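The Drarnby Room

1. Purpose of this record

The Prydderch Company requires that any change in the manner of work at its sites be set down in writing by the site manager. The record is to be kept for as long as the site remains open. This one was prepared by Nusrat Chaudhry, site manager at Drarnby, and concerns the wiping room on the ground floor.

The Company hires out writing boards to schools, courts, clinics and meeting halls. A board goes out clean and comes back written on. At Drarnby the returned boards are unloaded at the rear door, laid flat on tables, wiped, checked and stacked for the next customer. The site handles about 600 boards in an ordinary month.

Until May the wiping was done by hand by two employees, Cledwyn Humphreys and Siwan Kemeys. It is now done by an arm supplied by the firm of Drorov.

2. The work as it was done before

Mr. Humphreys had held his post for longer than the present building had been in use. He stood at the table nearest the rear door. Ms. Kemeys stood at the table by the window. Each had a block, a cloth and a bottle, and each signed the back of a board when it was finished. The signature was small and was placed beside the Company stamp, where a customer would have no reason to look.

It was the custom of the room that boards were read before they were wiped. The custom does not appear in the instructions and was never approved. The site manager became aware of it in her first week, when she found both employees standing over a board from a county court on which a person had drawn a road junction and two cars. They were discussing which driver had been at fault. Mr. Humphreys favored the driver on the left. The board was then wiped and the matter was not raised again.

Ms. Kemeys kept a notebook of things she had read. The site manager has since been permitted to see it. The entries are short. One gives the words "Back in ten minutes, Mr. L." Another is a long division with an error in the third line, copied out with the error left in. A third is a list of names from a school in the north, and beside one of the names Ms. Kemeys had added, in her own hand, "line drawn under this one, twice."

3. The decision

The proposal to bring in an arm came from Hywel Griffiths of the Company's head office. Mr. Griffiths visited Drarnby once, in May, and spent a morning in the wiping room. He asked Mr. Humphreys how long it took to clean a board. Mr. Humphreys replied that it depended on what was on it. Mr. Griffiths took this to refer to the type of marker, and wrote it down in that sense.

The proposal was approved. No employee was to lose a post. Mr. Humphreys and Ms. Kemeys were to become attendants to the arm, at the same pay, and would lay out boards, replace worn blocks and stop the machine if it did something it ought not to do.

Mr. Humphreys asked whether the attendants would continue to sign the boards. The question was passed to head office. The answer was that a signature showed who had done the work, and that in future this would be shown in the log.

4. Installation

The arm was installed by Trefor Skyrme, an engineer sent by Drorov, who stayed at Drarnby for three weeks and ate his lunch in the wiping room because it was the warmest. He was found to be a courteous man. He fitted one viewing device to look over the table and another close to the fingers, and he explained to both attendants what each would be used for. He asked them to show him how they held a block.

This took longer than had been planned. Ms. Kemeys held hers lightly at the sides and let the weight of it do most of the work. Mr. Humphreys pressed hard and went over each mark twice, once across and once down. Mr. Skyrme watched both for some days. He then said that the arm would be taught from the two of them, and that he could not say in advance whose manner it would favor.

For the lessons Mr. Skyrme asked for boards with very little on them. Customer boards were thought too varied. The attendants were therefore required to write on clean boards so that they could be wiped, and this was the first time in the history of the site that either had been asked to write anything. Mr. Humphreys stood for some while with the marker in his hand. He asked what he should put. Mr. Skyrme told him that it did not matter.

Mr. Humphreys wrote the first three letters of the alphabet and put the marker down. He wrote the same three letters on every practice board after that. When Ms. Kemeys suggested that he might go on to D, he said that he would do so when the arm had learned these.

5. Conduct of the attendants

Some difficulty was met in the weeks that followed, and it is set down here because the form asks for it.

The attendants continued to read. As the arm did not wait for them, they took to reading at the rear door, where the boards came in, and the unloading slowed. The driver from the Drekard depot complained. The site manager spoke to both attendants and reminded them that their duties lay at the table. Ms. Kemeys said that she understood. Mr. Humphreys asked whether the arm read the boards.

The question was put to Mr. Skyrme, who gave it fair thought. He said that the arm found where the marks were, and how dark they were, and that it did not go beyond this. Mr. Humphreys asked if it could tell an A from a smudge. Mr. Skyrme said that it had no need to.

Mr. Humphreys did not seem displeased by the answer. He said that he had read every board for as long as he had worked there and had sometimes wished, on the ones from the clinics, that he had not. He then went back to the table and straightened the board that was on it, although it was straight already.

On one occasion Ms. Kemeys stopped the machine without a fault having been shown. The log gives the length of the stop as four minutes. Asked for the reason, she said that there had been a letter on the board, a real one, addressed to someone, and that she had not got to the end of it. The site manager considered what entry to make. The entry reads "inspection."

6. The present arrangement

Mr. Skyrme has returned to Drorov. The arm works through the day, and the attendants change places at noon so that each has the window for part of it. The practice board is still brought out first thing, before the customer boards, and Mr. Humphreys still letters it himself. Mr. Skyrme had advised that this was no longer needed. The site manager has allowed it to continue under the heading of daily checks.

The views kept with this record are from one such check.

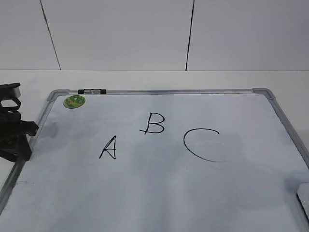
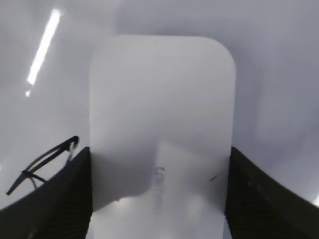
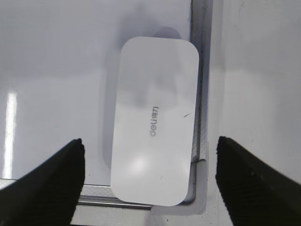 7. Remarks of the site manager

The form provides a space for remarks and does not say what they should concern.

Customers have made no complaint about the boards. A head teacher wrote to say that hers had come back very clean, and asked whether the Company had changed its staff. The site manager replied that it had not.

Mr. Griffiths has written to ask whether one attendant would now be enough. The site manager answered on 7 November 2020. Her letter stated that the lifting requires two, that the table by the rear door and the table by the window are some distance apart, and that a block must be looked at by a person before it is thrown away. All of this is correct. She also wrote a paragraph on the reading of boards, in which she tried to explain what use it had been. She took this out before the letter was sent – it ran to a page, and she could not find the place in it where the use was stated.

A change has been made at the rear door. Boards are now leaned against the wall for a short period after unloading, with the written side facing out, in order that they may reach the temperature of the room. The period was set at ten minutes. A chair has been placed there, and later a second one.

The site manager had occasion last week to pass through after the arm had been switched off. The practice board had been left on the table. She picked up the block to put it away, and then turned the board over to check the stamp. Beside it were two signatures, in the usual place, with the ink of one still a little bright. She has made no entry concerning this other than the present one.

The board was stacked with the others and went out in the morning to a school.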